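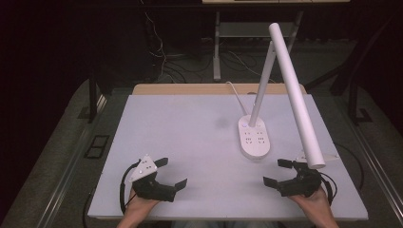
One reader wrote in July that no school club should pay for grippers when it could print its own, and that a review of the Prastaron pair would amount to an ad. Fair warning taken. I paid for ours, and I still have complaints.

search this site Go

Aug 14, 2019

The Prastaron is a pair of hand-held grippers for teaching by demonstration. A student does the task by hand, the software logs it, and a robot later tries to copy what the student did, bad habits included. Our club at Sindcombe picked a desk lamp as the project, on the theory that a lamp is easy. The theory has been retired.

The good part first. The black two-finger design opens wide, and new members get the hang of it in one meeting. The little dotted marker plates on top look like a craft project, but tracking held up fine once we stopped putting our thumbs over them.

The cables are my main gripe. Each one has its own plans for the evening. The manual, all 100 pages of it, spends one line on this and recommends "care."

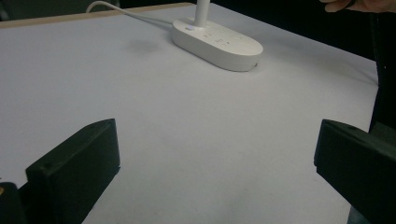
Does a beginner club need the full Vondbridge software license to go with it? The free tier stores 200 demonstrations, and that will last most clubs a semester, longer if they argue as much as ours does.

Setup took us an entire meeting, mostly calibration - the rest was snacks. I'd buy the pair again, with a bag of cable clips and lower expectations for lamps.

Contact | Copyright 2019 Tkachenko Reviews | Back to top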